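Stavier Recordings
Minutes of the Label Operations Meeting, December 11, 2019

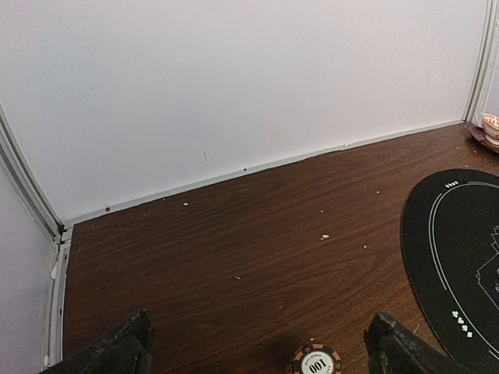
Wood-grain tabletop with white walls at the back and left side.

Present: label management (chair), production, mastering, distribution, press, accounts (minutes)
Apologies: artwork

1. Minutes of the previous meeting

Approved with one correction. Under item 4, the word "lacquer" should read "test pressing." The lacquers for the Skutimberg EP had been cut and approved before that meeting took place.

2. Matters arising

2.1 The metadata template has been updated. Composer and publisher fields are now mandatory at the point of delivery. Any release delivered with either field blank will be returned to the person who submitted it.

2.2 The contract extension with Poswood Distribution is signed. A scanned copy is in the shared folder under Agreements. The term and the commission rate are unchanged. The notice period is now stated in writing.

2.3 The question of cassette editions was held over again. Production has one quote and is waiting for a second.

3. Skutimberg EP, 12-inch

3.1 Production reported on the second test pressing. Side A is accepted. Side B has a tick on the second track that repeats once per revolution for 18 seconds. It is present on all copies checked, on two different turntables, and is therefore taken to be a fault in the stamper.

3.2 The plant has agreed to make a new stamper for side B at its own cost. It has not agreed to refund the shipping on the rejected test pressings. Accounts will raise this separately and will not hold up the order.

3.3 Mastering confirmed that the source file for side B is clean. The cutting notes were reviewed and no change is proposed. The level on side B is slightly lower than on side A on account of the longer running time. The artist has been told and has accepted it.

3.4 The track order was discussed. Press asked whether the shorter edit could be moved to A1 for radio purposes. Not agreed. The sides are already cut, and the edit will be serviced digitally as a separate file.

3.5 The release month stays at March. If the new stamper is not approved in time, the digital release will go ahead on schedule and the vinyl will follow. Distribution noted that shops prefer both formats on one date, and asked for a decision as early as possible.

Action: production to confirm delivery of the third test pressing. Mastering to check side B in full on receipt.

4. Costache album

4.1 Eleven tracks were received. The running time is too long for a single LP at an acceptable level. Three options were tabled: a double LP, a single LP with three tracks moved to the download, or a digital-only release.

4.2 Accounts presented unit costs for the double LP. At the proposed quantity the margin per copy is low, and the edition would have to sell nearly in full to recover the pressing cost. Press considered this achievable on the basis of the previous single. Distribution considered it doubtful.

4.3 Agreed in principle to proceed with the single LP and to offer the three remaining tracks with the download code. This is subject to the artist's consent. The choice of tracks to be moved rests with the artist.

4.4 Mastering reported that two of the mixes arrived with limiting on the master bus. Unlimited versions have been requested at 24-bit. Work on the album will not start until all files are in the same format.

4.5 The sample on track 8 is not cleared. The artist states that it was replayed in the studio from the original part. If so, the recording needs no clearance but the composition still does. Publishing details are to be obtained before the track is scheduled for any format.

Action: label management to write to the artist on 4.3 and 4.5. Mastering to follow up on the two files.

5. Stock and sales

5.1 Distribution reported 2142 units sold across all vinyl titles in the year to date. Returns have been deducted from this figure. Promotional copies are not included.

5.2 The warehouse holds 143 copies of the first label compilation. Storage is charged by the pallet, so there is no saving in disposing of part of the stock. Agreed to lower the dealer price and leave the title in the catalog.

5.3 Some copies returned by shops had split seams on the inner sleeves. Production will ask for poly-lined inners on the next order and report the difference in price.

6. Royalty statements

6.1 Statements for the second half of the year will be issued in March. Streaming income arrives later than physical income and is reported in the period in which it is received. Two artists have asked why the figures do not match the dashboards on the streaming services. Accounts will add a short note to the statement explaining the difference.

6.2 Balances below the payment threshold will be carried forward as before. A proposal to abolish the threshold was not supported, on grounds of bank charges.

Action: accounts to circulate the draft note before it is used.

7. Press and promotion

7.1 Promo copies of the Skutimberg EP will be sent digitally only. The promo list has been cleaned and addresses with no activity over the last four releases have been removed.

7.2 Premiere offers will be handled one track at a time. No outlet is to be sent a track that has been offered elsewhere until the first offer is declined in writing.

8. Any other business

8.1 Catalog numbers are to be requested from production only. Two releases were given the same number in draft this fall. The error was found before the labels were printed.

8.2 The old file server will be switched off once the session archives have been copied and verified. Anyone with unfinished transfers should inform mastering.

Date of next meeting: to be set by email once the third test pressing has arrived.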